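トロクヴウッド衣類室 中間報告(下期分)
提出先:フォヴヴトン基金 生活支援担当
提出:衣類室運営係

1 はじめに

前回の報告で「秋までには棚の前を人が歩けるようにします」と書きました。歩けるようになりました。横向きであれば、です。

貴基金からいただいた助成により、トロクヴウッド衣類室では、寄付衣類の仕分け、たたみ、簡単な繕い、貸し出しの四つを続けています。本報告では、上期の終わりから今月までの進み具合と、お金の使い道、そして予定どおりに進んでいない事柄をまとめます。予定どおりに進んでいない事柄のほうが長くなりましたが、前回「順調です」の一語で済ませた項目について後から長い問い合わせをいただいたので、今回は先に書いておくことにしました。

2 受け入れと仕分け

期間中に受け入れた衣類は1539点です。このうち、すぐに棚へ出せたものが592点ありました。残りは、しわを伸ばす、ボタンを付け直す、ほつれを始末する、持ち主がポケットに残した飴を取り除く、といった手当ての列に並びました。飴は想像以上に多く、種類も豊富です。

仕分けの基準は前回から変えています。以前は「大人」「子ども」「その他」の三つの箱でしたが、「その他」だけが際限なく育ち、最後には箱のほうが見えなくなりました。現在は季節と丈で分け、判断のつかないものは木曜の午前にまとめて見ることにしています。木曜の午前が憂鬱だという声はありますが、残りの曜日は目に見えて明るくなりました。

受け入れの時間も午後四時までに区切りました。それまでは閉室後に扉の前へ袋が置かれ、翌朝の最初の仕事が「扉を開けるための仕事」になっていました。張り紙をして以来、袋は扉の横に置かれるようになっています。これも前進として計上させてください。

3 たたみ方の統一

計画書では「たたみ方を統一し、棚の収納量を増やす」と、二行で書いた項目です。書いた時点では、二行の仕事だと思っていました。

実際には、衣類室に出入りする人の数だけたたみ方がありました。袖を先に内側へ折る派、裾から上げる派、丸める派がいて、それぞれに実家があり、それぞれの実家が正しいのです。話し合いは一度で終わる予定でしたが、三度開きました。最終的に、机に背中側を上にして広げ、肩の線をそろえ、袖を片方ずつ内側へ折り、裾を二度上げる、という手順に落ち着きました。丸める派には靴下とタイツの一切をお任せしています。

手順書は一枚の紙に収め、たたみ台の横に貼りました。最初の版には図がなく、「袖を自然に折る」と書いてありました。自然という語の解釈が割れたため、現在の版では「袖口を反対側の肩に向けて折る」としています。

難物は、柄の細かい薄手の服です。無地の厚手のシャツであれば肩の線は一目でわかりますが、花柄の薄い服は、広げたつもりでも片側がふくらんだまま残り、柄にまぎれて折り目が見えません。袖口も中へ折れ込みがちで、そのままたたむと棚から出したときに妙な癖がついています。そこで手順書に、たたむ前に袖の端をつまんで引き出し、袖口の始末を見ること、という一項を足しました。白地に桃色の花と小さな青い花を散らした一着では、袖口から細い糸が何本か立っていました。 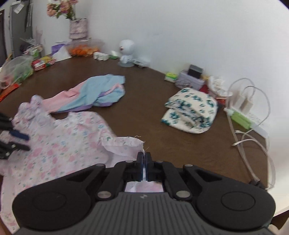 デルカチからは、この項について、糸は見つけたその場で切ってしまえばよいのではないか、わざわざ繕いの列に回すから列が長くなるのだ、と意見が寄せられています。続けて、うちの分室では鋏をたたみ台の脚に紐で結んであり、鋏が旅に出ることもない、と書き添えてありました。

ご意見はもっともで、鋏の件は翌週に採用しました。当室の鋏は六月以降、三度行方不明になり、三度とも返却本の箱から出てきています。衣類室に返却本の箱がある理由については、第6項をご覧ください。

糸を切る件は、半分だけ採用しました。表に浮いているだけの糸は切って構わないのですが、縫い目の続きになっている糸を切ると、貸し出した先で袖口がほどけます。これを見分けるのに要るのは、鋏の腕よりも、引っぱる前に一呼吸おく性格のほうでした。迷ったら切らずに繕いの列へ、と手順書に書き足しています。デルカチからは「それでは半分も減らない」と返事がありました。減った分は次の報告でお知らせします。

4 繕いの列

繕いの列は、期首には棚二段でしたが、いったん四段まで伸び、現在は三段です。長くなった理由の大部分は、たたみ方を統一したせいで皆が袖口を見るようになったことにあります。見なければ列は短いままでした。

繕いは、簡単なもの(ボタン、ほつれ、短い裾のまつり)に限って室内で行い、ファスナーの交換と裏地の張り替えは受けていません。計画書では裏地も受けると書いていましたが、一着目の外套に夏じゅうかかったため、取り下げさせてください。外套は見違えるほどよくなりました。冬物としては申し分なく、仕上がったのは八月です。

糸の色については、白と黒と紺で足りるという当初の見込みが甘く、淡い桃色と薄紫を買い足しました。花柄の服に紺の糸でボタンを付けると、遠目にも直したことがわかります。わかって悪いわけではないのですが、借りる人は鏡の前で一度、首をかしげます。かしげた首の分だけ、その服は棚に戻ってきます。

5 貸し出し

貸し出しは期間中にのべ1299点でした。同じ服が何度も出ていくことがあるため、受け入れの点数とは単純に比べられません。前回はこの点を説明せずに表だけをお送りし、ご担当の方に電卓を叩かせてしまいました。申し訳ありませんでした。

よく出るのは、面接用の上着、入学式前後の子ども服、それから意外にも、柄のある薄手の服です。係の側では無地のほうが無難で喜ばれるだろうと考え、無地を目の高さの棚に、柄物を足元に置いていました。足元の棚の前にしゃがむ人が続いたので、六月に上下を入れ替えました。今は無地を探す人がしゃがんでいます。

返却時の洗濯は、引き続きお願いの形をとっています。お願いはおおむね聞き入れられており、柔軟剤の香りについては、こちらから申し上げることはありません。ただ、香りの強いものをまとめて一段に置いたところ、その段の前だけ人の流れが速くなりました。

6 場所の問題

衣類室は現在、スケノスベルグ会館の二階の一室を使っています。半分は衣類室、残り半分は以前からある貸出文庫で、境目には本棚が一本立っています。鋏が返却本の箱から見つかるのは、たたみ台からまっすぐ手を伸ばした先にその箱があるためです。

会館側とは良好な関係にあります。文庫の利用者が服を一枚借りて帰り、衣類室の利用者が料理の本を借りて帰ることもあり、悪い同居ではありません。困るのは雨の日です。傘立てが一つしかなく、傘の滴が本に落ちるか服に落ちるかで、毎回、静かな緊張が生まれます。傘立ては下期の備品費で一つ買い足しました。費目に迷い、「収納用品」としています。

たたみ台は一台増やしたいところですが、置くと通路がなくなります。冒頭に書いた「横向きであれば歩ける」という成果を守るため、壁に付ける折りたたみ式の台を検討中です。見積もりは二社から取り、一社は壁の強度を、もう一社は当方の正気を心配してくださいました。壁については会館に確認をお願いしています。

7 会計の概況

明細は別紙のとおりです。ここでは計画と差の出た費目だけを記します。

糸と針は計画を上回りました。前述の桃色と薄紫のほか、針が思ったより減ります。減った針がどこにあるのかは、たたみ台の下に磁石を引いて探し、大半を回収しました。磁石の代金も同じ費目に入っています。

ハンガーは計画を下回りました。寄付の衣類にハンガーが付いたまま届くためで、むしろ余っています。余った分は、ご入用の団体があればお譲りします。取りに来てくださる方を歓迎します。

印刷費は手順書の改訂のたびに少しずつかかり、現在は第六版です。第四版は誤植により「袖を切る」となっていたため、全数回収しました。幸い、誰も従っていません。

8 次期の予定

・繕いの列を棚二段まで戻すこと。
・壁付けのたたみ台について、会館の返事を受けて可否を決めること。
・冬物の貸し出しを十一月の初めに始めること。例の外套は先頭に並べます。
・受け入れの張り紙を、扉の横にも貼ること。
・糸の見分け方を手順書に図で入れること。図は現在、描ける人を探しています。前回の図は袖というより魚だと言われました。

次回の報告は期末にお送りします。別紙の会計明細に一か所、鉛筆の書き込みが残っていますが、金額の訂正ではなく、木曜の弁当の注文です。お手数ですが、読み飛ばしていただけますと幸いです。

トロクヴウッド衣類室 運営係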